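Ruchti 작업대 매트 / 회색, 논슬립
Trerkeo 공방용품 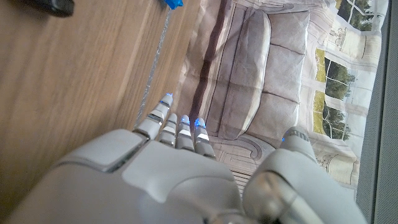
재입고 됐습니다. 지난 4월 품절 이후 문의 주신 분들 오래 기다리셨어요.

규격
가로 100cm, 세로 400mm. 두께는 얇은 편.
뒷면 미끄럼 방지 처리. 앞면 무광.
재단 가능 (가위 말고 커터칼 쓰세요)

가격 22,000원. 두장 이상 주문시 배송비 무료.
색상은 회색 한가지만. 검정은 Takia 라인으로 따로 나옵니다. 규격이 다르니 주문전에 꼭 확인.

사용시 주의
- 인두 직접 올리지 마세요. 자국 남습니다
- 아세톤 금지. 물걸레로 닦고 그늘에 말리기
- 말아서 배송되니 하루정도 뒤집어 펴두면 평평해져요. 급하면 모서리에 책 올려두시면 됨

배송
오후 2시 이전 결제건 당일 출고. 제주, 도서산간은 추가요금 있음. 합배송은 주문서 메모란에 적어주세요. 전화로는 접수 안됩니다.

교환/반품
받으신 날부터 7일. 재단하신 제품은 않됩니다. 불량은 사진 찍어서 게시판에 올려주시면 바로 처리해드려요.

대량구매 견적은 Sharon Shirima 담당. 세금계산서 발행 가능, 사업자등록증 먼저 보내주세요.

2019년 11월 19일 수정: 배송비 조건 바뀜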